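Can a Pair of Robot Arms Tidy Up After Us Yet? Our Term Project, Written Up

Group members: Hatice Sarıgül (this write-up), Filippos Zervas, Ifigeneia Manolakis
Project advisor: Remedios Sotomayor

Why we picked this

My aunt runs a small gift and flower shop called Fonditz, and I worked there for two summers. If you have never worked in a shop like that, you'd think the job is selling things. Mostly the job is moving pots. You move them to dust under them, you move them to make the display look full after somebody buys the one in front, and at closing you move them again so the morning person starts with a clean counter. So when our class was asked to come up with a question about automation, mine was already sitting there: could a machine do the pots?

Filippos wanted to do laundry folding and Ifigeneia wanted dishes. We argued for most of a week. Laundry looked too hard for one term and nobody wanted water near the electronics, so the plants won. I was very happy about this and probably a bit smug!

The question we ended up with was: can two arms, with a person steering or without, set out potted plants on and around a little shelf the way a shop worker would, and how far off are they if they can't?

The setup

We used the two-arm station in the lab. Both arms sit on one rail along the front edge, with a camera on each gripper, and you can either drive them by hand or let them run on a policy trained from recordings of people driving them. We wanted the table to feel more like my aunt's counter and less like a lab bench, so we covered it in a flowery print and brought in a two-tier bamboo stand. The plants are artificial. I'd have loved real ones (the lab would not have loved the soil).

We also left ordinary desk things out: staplers, a pink cup full of markers, sticky notes in a basket on the side wall. A real counter always has junk on it, and Remedios pointed out that if we only tested on a bare table we'd be answering a question no shop has.
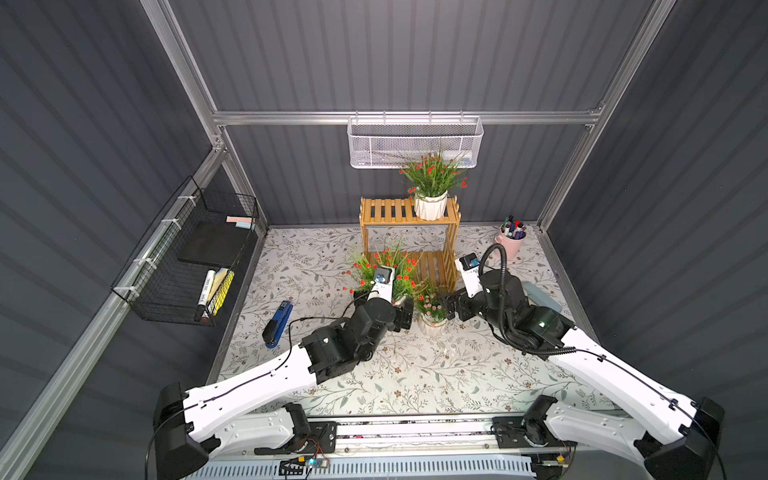

What counts as done

This took us longer than it should have. At first we said a try was a success if the plants ended up "looking nice," and then three of us scored the same try three different ways. Filippos is very generous and I am not. So we wrote rules:

The pot is standing upright where it was meant to go.
Nothing else on the table got knocked over or pushed off.
The flowers aren't bent under the pot or jammed between the slats.
The arms are clear of the plants at the end.

We also gave each try a limit of 3 minutes. A person does this kind of thing in seconds, so I thought that was plenty. Ha.

Driving the arms by hand

All three of us learned to drive. It is harder than it looks and much harder on your shoulders than it looks. The first evening I couldn't pick up a pot at all, I just kept petting the leaves. The trouble is that you're judging depth through your own eyes from off to one side, and the plants are floppy and full of gaps, so you think the fingers are around the pot when they're closed on a handful of stems.

Valeriano Collado, who runs the lab's evening hours, gave us the best tip of the whole project, which was to stop looking at the flowers. Look at the rim of the pot and pretend the rest isn't there. I went from hopeless to okay in one session after that. Ifigeneia had worked out something similar by herself and hadn't thought to mention it, and we had words.

Two arms also means two chances to bump into things. When one gripper is busy the other one tends to drift, and since you're concentrating on the busy hand you don't notice until it's in the shrubbery. We made a habit of saying "left, right" out loud while driving, like learning to swim. It sounds silly and it helped.

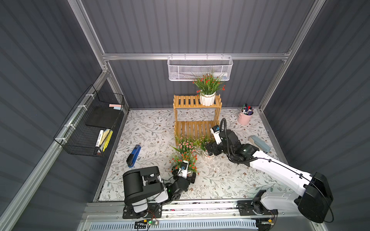 By the end of the second week we were each comfortable enough to record, and we put together 200 recordings between us. I did the most, because I lived closest, and I'd guess my driving style is all over the final result. I go in low and slow. Filippos comes in from the top and drops fast, and his recordings are shorter but we had to throw more of them out.

Letting it run alone

We trained the policy over a weekend and started testing on Wednesday. We did 50 tries with nobody's hands on the controls, changing where the plants started each time and leaving the rest of the table alone.

It met all four rules in 17 of them.

I've gone back and forth on how to feel about that number. My first reaction was disappointment, and then I watched the recordings again and some of the good ones are really good. There's one where the arm comes in, stops short, backs up a little, and goes around a leaf that was in the way. We never set out to teach it that. Probably one of us did it while driving and it picked it up, but I still made everybody watch it.

The failures fell into a few groups, and here they are from most common to least:

Grabbing plant and missing pot. Same mistake I made on my first night. The leaves spread out wide and hide the rim, and from the gripper camera it must be a wall of green and red.

Running out of time. It would hover and nudge and hover. Nothing broken, nothing done. My aunt has had summer workers like this (possibly me).

Tipping. The pots are small and the tops are bushy, so a light touch up high is enough to send one over. When one went down it often leaned on its neighbor.

Arms in each other's way. This was rarer than we expected. Usually one arm would stop and wait for something that wasn't coming.

What surprised us is that the desk clutter caused almost no trouble. We'd worried about the staplers in particular. Our best guess is that they were in more or less the same area in our recordings too, so the policy had learned to live with them. That also means we can't say much about what would happen with different clutter, and Remedios wanted that written down, so I'm writing it down.

Comparing it to a person

We had a side test where Ifigeneia and I did the same arrangements with our hands while Filippos ran the clock. I won't make a chart of it, because there is nothing to chart. We were faster every single time and we weren't trying. The thing I noticed was how much I cheat. I slide pots instead of lifting them. I hold the leaves back with my pinky. I pick up two at once. If one leans I catch it without looking. None of that is in our recordings, because with a two-finger gripper you can't do most of it. 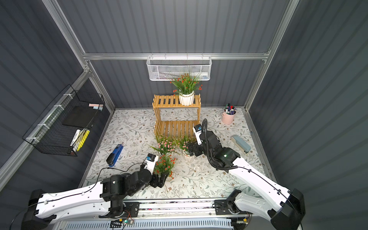
I also called my aunt and described the results. She asked whether it could do it overnight while the shop was closed, and I think that's a smarter question than ours was. If nobody is waiting, slow is fine. Tipping is the part that would still sink it. A fake plant on its side costs nothing, but a real one is soil all over the counter and somebody's money.

Ifigeneia disagrees with me here. She thinks you'd change the shop to suit the machine, with heavier pots, handles, marked spots on the shelf, and then the numbers would look very different. She's probably right. I just don't know if my aunt would want that shop.

So, can it?

For a home or a small shop, our answer is no for now. Seventeen out of 50 is a long way from something you'd leave alone in a room with your things. With a person steering, it's a yes with sore shoulders. All three of us could get the job done by the end, slower than by hand.

I want to be fair about how small this project was. One table, one stand, the same few plants, three students driving, and one of them in a hurry. A bigger group with more recordings would get a better score and I'd be glad to see it.

What we'd change next time

Agree on the scoring rules before recording anything. We rescored nearly 50 recordings after we wrote ours.

Have everybody drive the same way, or else plan on purpose to have different styles. We did neither.

Record mistakes and recoveries. We threw out every recording where a plant went over, and then the policy had no idea what to do with a plant that had gone over. Filippos says he said this in September. He may have.

Try real pots with some weight in them, even if they're full of gravel.

Move the desk stuff around between recordings.

Thanks

To Remedios Sotomayor for reading two drafts of this, to Valeriano Collado for staying late and for the rim tip, and to my aunt at Fonditz, who has offered to lend us heavier pots if we promise to bring them back clean.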